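Filed under: Diary / Around the House
January, by the Dustine Street diarist
Last updated: January, 11:40 p.m.

Soup again tonight, and I don't care, because the glass came! I've been checking the porch since lunch like a kid waiting on a birthday. The box from Tirnora was so well packed that it took me longer to get into it than it took to eat dinner. Crumpled paper, then cardboard, then more paper, then each sheet in its own sleeve. Two ambers, one green that looks like pond water (I mean that kindly), a streaky white, and the red. Oh, the red. I held it up to the kitchen light and just stood there with the soup going cold.

So the landing window is really going to happen. I've been threatening it since we moved in. The old pane is that pebbly bathroom stuff somebody put in decades ago, and it lets in light without doing one single interesting thing with it. The landing faces east, so from the time the sun clears the neighbor's garage until midmorning it gets a straight shot, and I've been lying awake thinking about color on the stairs. Color on the wall at the bottom of the stairs! Color on the cat!

I drew the whole thing out again after dinner, on the back of leftover wallpaper. This is the fourth drawing. The first had a heron in it, which I'm glad I gave up. The second was all diamonds and looked like a pub. The third was close, and this one is the third with the fussy border taken out. Plain rectangles now, long thin ones, stacked like books on a shelf with a few pulled out of line, and 13 of them red. I tried it with fewer and it looked shy. Thirty was too many, it looked like a fire exit.

Red is the tricky one, everybody on the Nkosi forum says so. It goes dark on you. You pick a sheet that looks gorgeous in your hand over a white table, then you put it in the window with a tree behind it and it's nearly brown until the sun hits it. The advice is to look at it at every hour before you cut, so I've propped the sheet on the landing with a towel under it and I'm going to go up and visit it all day tomorrow. Cherry is what I'm after. Cough drop, taillight, the jelly jar at my grandmother's. That pinky glow you get at the edge of anything clear and red, where it seems to save up all its light for the last little bit. 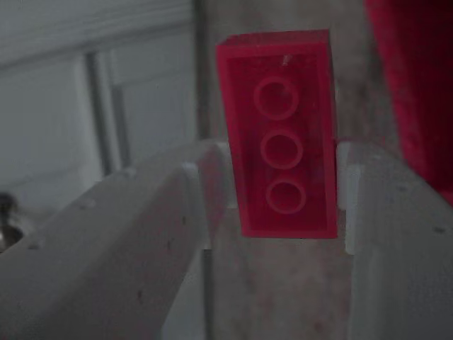
Vol. 6, No. 2

I spent far too long this evening on the cost, and I may as well write it down so I can't pretend later. The glass was $179 with shipping. The Vestis cutter was a present, so it doesn't count. The lead I bought in the fall, before I knew what I was doing, and there's plenty of it. The grinder is the question. A new one is $240 and I keep looking at it. People did this for centuries without a grinder, with a little stone and a lot of patience, and I have the stone. I'll give myself the first row of rectangles by hand and see what my temper is like at the end of it.

Practice cuts went beautifully, by the way! I did a stack of them on plain window glass in the basement before supper. The first few I pressed too hard and got that gritty white line, and then something clicked and I heard it, the little zipping sound they talk about in class. One steady push away from me, tap, snap. It's the best noise. I did it until I ran out of scrap and then I went looking through the garage for more. I've got a bandage on my left thumb and it was worth it.

The other thing I learned today is that the opening isn't square. I measured it top and bottom and then again because I didn't believe it, and the left side runs down a good quarter inch longer than the right. So the bottom row will have to taper, or I cheat it with a wider strip of lead and let the putty hide my sins. I'm leaning toward tapering. Anyone going down the stairs will have their eyes on their feet anyway.

Want to remember before I forget: buy flux. Find out if the pond green comes in a lighter one, because next to the amber it's a little heavy. Clear the jars off the basement bench. Ask the library if they can get that book on church windows back, the one with the fold-out plates, I only had it for a week and barely got past the first half.

It started sleeting while I was drawing, and I went up just now with a flashlight to look at the red one more time, from the back, with the beam right through it. The whole landing went pink. I did the ceiling, and the coats, and my own hand. Then I stood there working out where the first rectangle should go, and I think it's up and to the left, higher than I drew it. Will move it in the morning when I can see the pencil lines properly. Bed, and I've left the landing blind up.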